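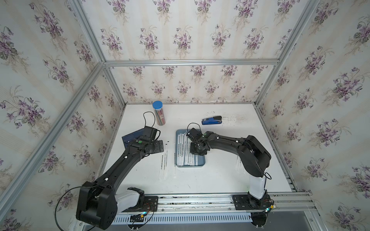
4.2 Handing work over between devices

We were delighted by how quickly people took to moving a half-finished task from one screen to another. Over the 16 days of the October trial, the participants started 563 tasks on a phone, and 432 of those were later picked up on a laptop through Corix, our handoff layer. Most were small things -- a reply to a message, a form, a shopping list that had grown too long for thumbs.

Figure 3. Tasks started on a phone, by whether they were later opened on a laptop (n = 563).

The wait before pickup is where it gets really interesting! We had set the handoff prompt to expire after 60 seconds, following the default in Caveck, and our interviews suggest that this was too short for anyone who had to walk to another room. Several people simply left the laptop open all evening so that they would not miss it. Trindade (Everaldo Trindade, who ran the interviews) coded these remarks separately from complaints about battery life.

Clipboard sharing was a happy surprise. We added it late, borrowing the pairing step from Rasa, and it soon became the feature people asked us to keep. Notification mirroring did less well -- the same alert on two screens was mostly an annoyance, and we return to it in Section 5.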